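Report on the Visit to the Woo Workshop, September

The second-year automation class visited the Woo workshop in September as part of its course on handling and gripping. The group was received by Yu-na Yook, who supervises the student project known as Weko. The project is now in its second term and has 46 members, 33 of them from the evening program.

After a short welcome, the class was shown how members practice with the hand-held grippers.

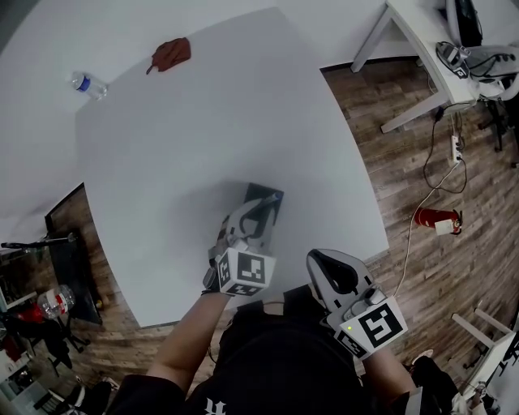
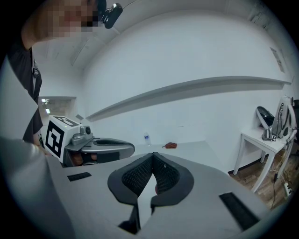 Weko began as an entry for the Horkon student competition, in which teams must present a set of recorded table tasks. The entry calls for 1,000 accepted recordings -- a figure the team expects to reach before the winter break. Members work at a white table with a gripper in each hand, and the patterned marker cube on top of each tool must remain in view throughout a task. Ms. Yook advised our students to begin slowly and to keep their wrists level.

Questions followed on scoring and on the sharing of equipment with the Festolell club, which uses the same room on alternate evenings. Students who wish to join Weko next term should give their names to the course office. Written reports on the visit are to be two pages in length and will count toward the lab grade.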